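## Packtisch: Auflage mit aufgedrucktem Lineal oder lieber glatte Platte?

**kistenschieber_nord** schrieb:

Moin zusammen,

ich richte gerade den Packplatz neu ein. Bisher war das eine alte Tischlerplatte auf Böcken, die ist jetzt durch. Wir verschicken im Monat fast 400 Sendungen, meistens kleine Kartons und Versandtaschen, alles über Gerska. Etikett kommt aus dem Drucker, wird von Hand aufgeklebt, dann Scan von oben.

Zwei Varianten stehen zur Wahl:

- glatte Platte, Maßband liegt daneben
- dunkle Auflage mit aufgedrucktem Maßstab und einer Anlegekante

Die Auflage kostet natürlich mehr. Hat jemand so etwas im Einsatz, und hält der Aufdruck?

---

**Wellpappe7** schrieb:

Glatte Platte. Bei 400 im Monat kennst du deine Kartongrößen doch auswendig. Ich habe drei Größen von Woltness im Regal, da messe ich nie etwas nach. Das Geld würde ich in einen ordentlichen Klebebandabroller stecken.

---

**retoure_und_co** schrieb:

Sehe ich anders. Sobald Versandtaschen dabei sind, misst man ständig, weil die sich je nach Inhalt anders legen. Wir hatten letztes Jahr 91 Nachbelastungen wegen falscher Maße, fast alles Taschen. Seit der Maßstab direkt unter der Ware liegt, guckt man automatisch hin.

Zum Aufdruck: Unserer ist an der vorderen Ecke abgerieben, der Rest ist gut lesbar. Nur nicht mit Verdünner an die Kleberreste gehen. Warmes Wasser und ein Kunststoffschaber reichen.

---

**Wellpappe7** schrieb:

> Seit der Maßstab direkt unter der Ware liegt

Genau da nützt er doch nichts, der Karton verdeckt ihn. Ablesen kann man nur, wenn die Skala seitlich herausschaut. Also muss man jedes Mal sauber anlegen, und dann kann ich auch ein Maßband an die Tischkante schrauben. Kostet im Baumarkt ein paar Euro.

---

**retoure_und_co** schrieb:

Der Maßstab läuft bei uns am Rand der Auflage, nicht in der Mitte. Kante anlegen, ablesen, weiter. Ein angeschraubtes Maßband hatte ich vorher auch. Da bleibt die Folie dran hängen, und irgendwann steht die Schraube raus.

---

**kistenschieber_nord** schrieb:

Danke euch. Folie ist ein gutes Stichwort, die Versandtaschen ziehen wir auch über den Tisch. Noch eine Frage: Wie bringt ihr Aushilfen bei, dass das Etikett beim Scannen oben liegt? Bei uns liegen Taschen regelmäßig verkehrt herum, und dann steht einer da und wartet, dass es piept. Am Dienstag zweimal derselbe Stapel.

---

**halle_drei** schrieb:

Hinweis direkt an die Anlegekante, in Blickrichtung. Ein Zettel an der Wand bringt gar nichts, den liest man am ersten Tag und dann nie wieder.

Wir haben Auflagen von Lumenta an mehreren Plätzen, im Ganzen gehen da gut 1.000 Sendungen pro Woche drüber. Über den Maßstab kann man streiten, aber den Hinweis an der Kante würde ich nicht mehr hergeben. Wichtig ist der Kontrast. Dunkler Grund mit weißer Schrift, und was wirklich hängen bleiben soll, auf gelb. 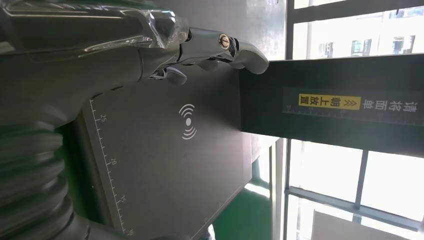 Bei gemischten Teams würde ich den Text außerdem in der Sprache anbringen, die am Platz gesprochen wird, notfalls zwei Aufkleber nebeneinander. »Versandetikett nach oben« reicht völlig. Ganze Sätze mit Begründung liest keiner. Und die Aufkleber vor dem Anbringen mit Spiritus unterputzen, sonst rollen sich nach ein paar Wochen die Ecken hoch.

---

**Wellpappe7** schrieb:

Den gelben Streifen kann man sich auch selbst drucken. Dafür braucht es keine teure Auflage.

---

**halle_drei** schrieb:

Stimmt, geht auch. Selbst gedruckt hat er bei uns etwa ein Vierteljahr gehalten, mit Laminat drüber länger. Falls du eine glatte Platte nimmst, zieh wenigstens eine feste Kante ein, sonst hast du nichts, woran du anlegen kannst.

---

**paketkatze** schrieb:

Noch ein Einwand gegen ganz dunkle Flächen: Schwarze Versandtaschen auf schwarzem Tisch sieht man abends schlecht. Wir haben deshalb eine zweite Lampe über dem Platz, seitlich, damit die Folie nicht spiegelt. Die erste hing genau drüber, da hat der Scanner bei glänzenden Etiketten dauernd gestreikt.

Bei Brarnidis gibt es die Auflagen übrigens auch als B-Ware mit Kratzern. Meine hat einen quer über die Fläche, stört nicht.

---

**kistenschieber_nord** schrieb:

Gut, ich nehme die B-Ware für einen Platz und baue am zweiten die glatte Platte mit fester Kante und eigenem Streifen. Lampe setze ich seitlich. Im Dezember haben wir deutlich mehr auf dem Tisch, danach schreibe ich, welcher Platz besser lief.

---

**Wellpappe7** schrieb:

Mach das. Ich tippe weiter auf die glatte.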